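Grekia plant color bench: interim report, October
To: Kadir Kılıçarslan, Drornar small grants
From: Şengül Bozkurt

Kadir, sorry this is short on polish, I'm writing it between two sessions. Headings follow your template except where I had nothing to put.

Where we are

Room is in use. Thirteen sessions run out of the ones planned, the last three of them full. The bench was moved to the back wall in the end, further from the sink than I wanted, but the sockets are there and the door stops banging into people. Brown top stayed. I know the proposal said white. White showed every drip and we would have spent the year scrubbing it.

Work so far is all yellow and amber extracts: onion skin, weld, chamomile, black tea as the cheap one for practice. Steep, strain, filter, dip, dry, label. Red and blue not started. Madder arrived late and I don't want to rush it.

Test strips: over 1,000 dipped and filed. Cotton mostly, wool from September on. The filing is the good part. Each strip is stapled to a card with plant, weight, steeping time and who did it. The cards before that were a mess and a few can't be matched to anything, I've left those out of the total.

What was bought

Glassware from Şimşekoğlu, came in two deliveries, one beaker cracked in the box and replaced free. Filter paper in the smaller diameter, should have ordered the larger, it folds up at the sides in our funnels. Shallow metal dishes for weighing out. Test tube racks, white plastic, fine. Desk lamps, 4, with the cone shades. These were an afterthought and have made more difference than anything else on the list, the ceiling light is no good for judging a pale yellow. Microfiber towels, green, already fraying from the wash but they soak up a spill faster than paper.

Not bought: the second scale. Price went up and the first one is coping. I'd like to move that line to the drying rack if you agree, see below.

Problems

Drying. We have string and clothespins and it is not enough. On a full day strips end up on the radiator, on the windowsill, once on my coat. A proper rack that stands on the floor would sort it.

Labels on the cups. Marker rubs off when the outside gets damp. Two batches got swapped in the spring this way and we only noticed at the stapling stage. Now using tape and pencil, which holds, but people forget. I've put a roll of tape at each end of the bench.

Weld seed. The Lundelari plot gave us less than hoped, dry summer, and what came up was eaten down before we put netting over it. Bought dried weld to fill in. Works the same in the bath, costs more.

Cloudy filtrate on the onion skin batches. Straining through cloth first and then paper has helped. Slower. Some people skip the cloth step and I can always tell from the strips.

Things that changed from the plan

Sessions are shorter, two hours down from three. Attention goes after that and the washing up was being left to whoever was still standing.

We stopped using hot baths with the younger groups. Everything they do is now cold or lukewarm steeping, made up the evening before. Color is weaker, strips still good enough to compare.

Recipe sheets rewritten and down to one side of paper. 10 recipes on the shelf now, each in a plastic sleeve. Copy of the set comes to you seperately.

Spending

In line overall. Consumables over, equipment under, the two nearly cancel. Table attached to the email. The one receipt you asked about is the glassware and it's in there now, I had it in the wrong folder.

Next period

Madder first. Then a lightfastness test, half of each strip covered with card and the lot left in the south window until spring. Rack, if you say yes. Also want a shelf over the bench so the racks and dishes have somewhere to go besides the far side of the table, everyting drifts back there and then you're reaching over a beaker to get the scissors.

Open day is pencilled in for the end of the next period, no time fixed. You and whoever else from Drornar would be welcome. Need numbers for the chairs.
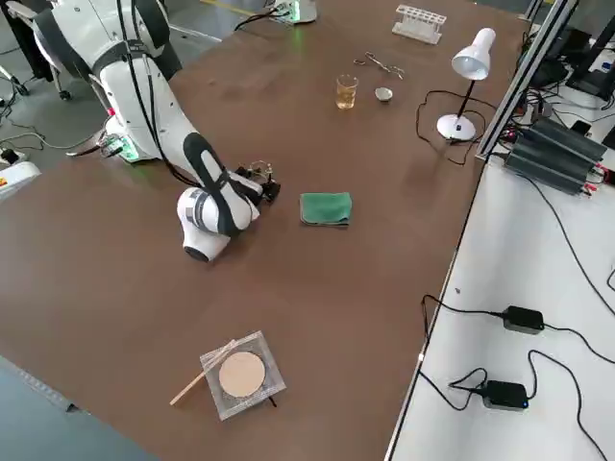
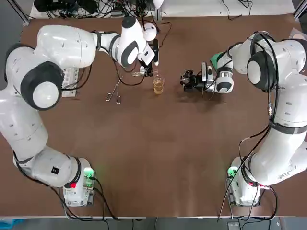 The brown bench, amber liquid out in both.

Please let me know on the drying rack before the next order goes in. Mornings before ten are best for a call.

Şengül

Grekia Plant Color Bench | Contact us | Copyright Grekia, all rights reserved | Back to top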